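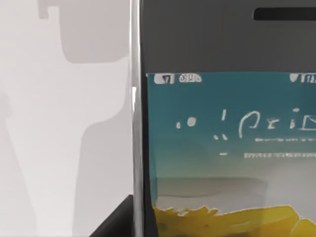 Chapter 4
Blocking: Where Everybody Stands, and When They Move

The first play I ever directed was at the Cadurwood Playhouse, and I blocked it the night before rehearsals started, at my kitchen table, with a bag of dried beans. Every character was a bean. I pushed them around a floor plan until one in the morning and wrote down every single cross, and I walked in the next day feeling like a genius. By lunch I had thrown out the whole first act. Beans don't bump into sofas, you see. They don't need to get from the door to the telephone in the time it takes to say "Well, I suppose so," and they never ask you why they're going there in the first place.

I still like beans, and we'll use them (or coins, or buttons, whatever you've got) in the exercises at the back of this chapter. But I want you to read this part before you reach for them. Chapter 3 was all about what the characters want. Now we get to put those wants on their feet, which I think is the most fun you can have in a rehearsal room!

What blocking is

Blocking is the plan of the actors' positions and movements on the stage. If she sits on "never," that's blocking. If he stays by the window for six pages and doesn't budge, that's blocking too, and it may be the strongest piece you come up with all week. Students tend to forget about the staying still part. They hand me prompt books so full of arrows that I can't find the dialogue.

You'll need the basic stage directions by heart, so let's get them out of the way. Stage left and stage right belong to the actor facing the audience. Downstage is toward the audience and upstage is away from it. The words come from the old raked stages, which sloped, so that walking away from the house really did mean walking uphill. The stage at the Tomar still has a slope to it, and I've watched an orange roll off a table there and keep going until it reached the footlights, to a very nice round of applause.

A cross is any move from one place to another. In your book you write it as an X, so "X DL" means cross down left. Use pencil. I'll say it again in every chapter until you're sick of me: use pencil.

Start with the furniture

Before you move anybody, look hard at what they have to move around. A bare stage sounds like freedom, but most new directors do better work with a couple of solid obstacles. Put a table in the middle of the room and now two people who are angry with each other can keep it between them. Take it away and they've got nowhere to hide, so they drift down center and stand there side by side like a couple waiting for a bus.

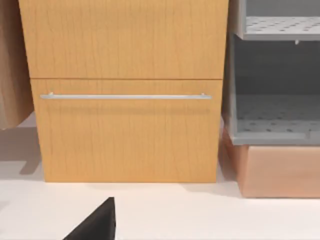 Where you put each piece matters just as much. I once parked a big armchair dead center because it was beautiful and the theater in Braltden had lent it to us for free. It ate the play. Nobody could cross without going around it, and whoever sat in it became the king of the scene whether the script wanted a king or not. We shoved it four feet to the left and turned it a little, and all of a sudden there were three different paths across the room. So tape out your set full size if you possibly can, borrow chairs of the right height, and walk every path yourself before the cast arrives. Sit down. Get up again. If it's awkward for you, it'll be awkward for an actor in a long skirt carrying a tea tray.

And please check your sightlines now. In Clololberg I worked in a house with 2,183 seats, and I spent a whole afternoon sitting in the far ends of the rows. From row 29 on the side aisle you couldn't see the upstage left corner at all, and that was exactly where I'd planned the proposal. (We moved the proposal.)

Open, closed and everything in between

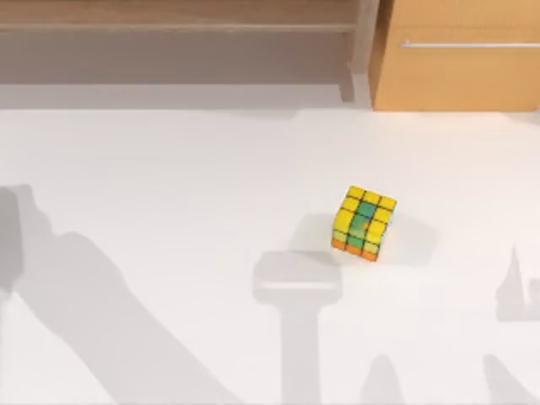 An actor standing square to the audience is in what we call full front, and it's a strong position, but it's a strange one for talking to another person. Full profile is more natural and shows the house only half a face. The position you'll use most is the one-quarter turn, where the body is angled partway between the two. Think of the puzzle cube sitting at an angle on the white tabletop, with its edges out of line with the sides of the table. You get the yellow top and the face with the green column down the middle, and a bit of light blue side as well. Turned like that it has more to offer your eye, and an actor's body works in much the same way. You can read the face, you can read the shoulders, and you still believe there's somebody else in the room.

When two actors share a scene evenly, give each of them a quarter turn and they'll be equally open to the house. If one of them needs the focus, have the other drift a step downstage and turn in a little. The upstage actor now has every reason to face out. Go too far with this and it's called upstaging, and your cast will notice long before you do!

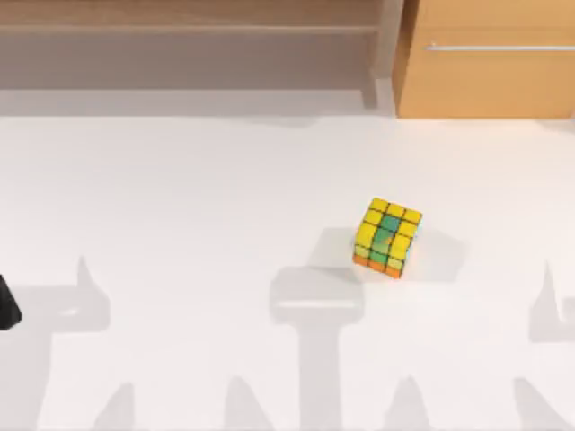 Levels help as well. A person standing will usually pull focus from a person sitting, unless everyone else is standing too, and then the sitter wins. Try it in class with five people and one chair. Have the group shift on a clap and ask whoever's watching to call out where their eyes went first. You'll get some disagreements, and those are worth talking over.

One more thing before we get to triangles. Every cross needs a reason the actor can play. "Because the stage looked lopsided" is a perfectly good reason for you to have, privately, but you can't hand it to an actor. Give them the want from Chapter 3. He crosses to the window to see if her car is still there. It fixes your lopsided stage, and he's got something to do when he arrives.

4.1 Triangles

Take three chairs and set them in a straight line across the stage, then put an actor in front of each one.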